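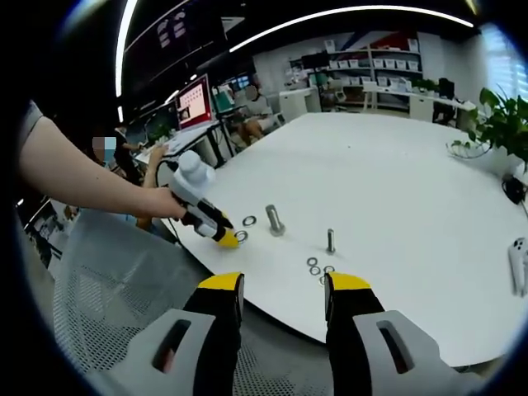

4.2 Open-Day Sessions

The second part of the study took place during the spring open day at the Skaltholm site. The lab sessions in Section 4.1 used trained operators who had worked with the handheld grippers for weeks. We wanted to know what happens to the data when the operators are guests who have never held one. The open day was already planned, and the demonstration was added to the regular tour, between the machine shop and the Lukáč hall.

Visitors came in small groups. Most had signed up through the Tarham technical college, and the rest were local residents and families of staff. Each group got a short talk on how demonstrations are recorded and how they are later used to train an arm. Anyone who wanted to try was then invited to the table. In all, 79 visitors took part and produced 1,898 recorded attempts. Visitors under the age of consent could handle the grippers with a parent present, but their attempts were not recorded and are not part of these totals.

The task was the washer task from the lab sessions. Bolts are stood on their heads on a white tabletop, with the threaded end up, and flat metal washers are laid out near them. The operator picks up a washer with the gripper and places it over a bolt. Figure 2 shows the setup from the view of one handheld gripper, with a second gripper in use over a washer on the left. The bolts differ in thickness, and in the figure the washers nearest the thinner bolt lie in a cluster. We kept loose clusters like this on purpose, as they force the operator to choose a washer and separate it from its neighbors.

We made 2 changes to the lab procedure. First, there was no fixed order of bolts. In the lab, a card told the operator which bolt came next. Guests found the card confusing when we tried it with staff from the front office, so we dropped it. Second, a visitor could stop at any time and hand the gripper to the next person. The attempt in progress was then marked as incomplete and kept.

The room was left as it is on a working day. Desks, monitors, shelving, and plants stayed where they were, and people went on sitting and walking in the background. The blinds were not adjusted between groups, so the light on the tabletop changed over the course of the afternoon. We noted the time of each session but did not measure light levels.

Instruction was kept short. A staff member showed one full placement, named the 2 most common mistakes, and stepped back. The first mistake is closing the fingers before the tips are low enough, so that they slide over the top of the washer. The second is tilting the gripper while carrying the part. The yellow tips helped here. Visitors could be told to "keep the yellow on the table," and most understood this faster than any explanation of finger angle.

Each attempt was labeled after the open day with the Wevex annotation tool. Labels were complete, incomplete, or dropped. An attempt counted as complete if the washer lay over the bolt when the operator opened the fingers. It counted as dropped if the washer left the fingers anywhere else and was not picked up again. Attempts in which a visitor used a free hand to steady the bolt were given a separate flag and left out of training, although we kept them for the analysis of operator habits in Section 5.3.

Visitors' questions were written down by the staff member at the table. Many asked why the arm itself was not on the table, and several expected to steer it with the gripper in real time. After the first groups we moved that point to the start of the talk, which saved some repeated explanation. Others wanted to know whether their own attempts would be used. We told them that usable recordings would be added to the training set, and the consent form was changed to say this in the opening line.

Some limits should be noted. Visitors chose to take part, so people who dislike fine handwork are likely missing from the group. Those who waited in line watched the people ahead of them, and we cannot separate what they learned by watching from what they learned with the gripper in hand. We also did not record which hand each visitor preferred. This would be easy to add to the form and we plan to do so at the next open day.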